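Aushilfe (m/w/d) für Kunstblumen gesucht. Gießkanne kann zu Hause bleiben 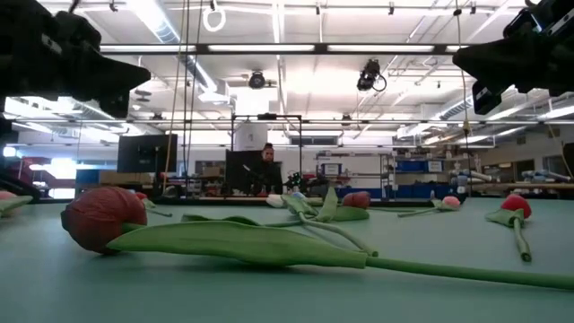 Der Frühling kommt bei Cendero in Kartons, und zwar im Januar. Bis Ostern muss er wieder draußen sein, als Strauß, als Tischgesteck oder als das, was Hotels im Eingangsbereich »saisonale Akzente« nennen. Wir verleihen und verkaufen Kunstblumen an Gaststätten, Praxen und Menschen, denen schon ein Kaktus eingegangen ist. Für die Tulpenwochen suchen wir Verstärkung am Bindetisch.

Worum es geht

Tulpen aus Stoff kommen platt an. Wer einmal nach einer langen Busfahrt in den Spiegel geschaut hat, kennt den Anblick. Sie nehmen sie aus dem Karton, biegen die Stiele, richten die Blätter auf und sortieren nach Farbe und Größe. Rot ist dabei ein dehnbarer Begriff. Zwischen Dunkelrot und Pinkrot verläuft bei uns eine Grenze, über die schon in der Mittagspause verhandelt wurde. Weiß ist einfacher, zeigt dafür jeden Fingerabdruck. Kaffee bleibt deshalb in der Küche, Handcreme bitte auch.

Danach wird gebunden. Die aktuelle Serie heißt Brelitar (fragen Sie nicht, der Name war schon da) und geht an 78 Abnehmer. Insgesamt sind 676 Sträuße zu fertigen. Einen Teil davon hat Mircea Coman schon gebunden, er hätte trotzdem gern gelegentlich Feierabend.

Zu den Aufgaben gehören außerdem:

Rückläufer aus dem Verleih durchsehen und abstauben
lose Blätter wieder ankleben, möglichst an derselben Blume
Sträuße in Seidenpapier schlagen und versandfertig packen
den Tisch abends so hinterlassen, dass man ihn als Tisch erkennt

Was Sie mitbringen

Ruhige Hände und ein Auge für Farben. Eine floristische Ausbildung ist willkommen, verlangt wird sie nicht. Gelernte Floristinnen und Floristen müssen sich erfahrungsgemäß abgewöhnen, die Stiele schräg anzuschneiden. Im Stiel steckt Draht, und unsere guten Scheren sind keine Drahtscheren. Deutsch brauchen Sie so weit, dass Sie einen Lieferschein lesen können. Heuschnupfen ist kein Hindernis, Hausstauballergie leider schon eher.

Sie arbeiten überwiegend im Sitzen, ab und zu ist ein Karton ins Regal zu heben. Die Kartons sind sperrig, schwer sind sie nicht.

Was wir bieten

13 Stunden in der Woche, verteilt auf 2 Vormittage und einen Nachmittag, dessen Lage wir mit Ihnen absprechen. Stundenlohn nach Vereinbarung, pünktlich gezahlt. Die Stelle ist bis nach Ostern befristet. Im Herbst geht es mit Sonnenblumen weiter, wer dann noch mag, wird zuerst gefragt. Tee und Kaffee sind frei, das Radio wird von demjenigen bedient, der am nächsten sitzt. Verbogene Exemplare dürfen Sie mitnehmen. Die meisten von uns haben inzwischen genug.

Bewerbung

Ein paar Zeilen reichen, ein Lebenslauf in Stichworten dazu. Auf das Foto können wir verzichten, ebenso auf den Satz, dass Blumen Ihre Leidenschaft sind. Schreiben Sie lieber, an welchen Tagen Sie können und ab wann.

Bitte bis 13. März an Edgars Sakalauskas, Cendero, Werkstatt im Haus Gavport, zweiter Eingang, Klingel oben links. Einwerfen geht auch, der Briefkasten hängt neben der Tür. Wer zum Probebinden kommt, sollte eine Stunde Zeit haben und Ärmel, die sich hochkrempeln lassen.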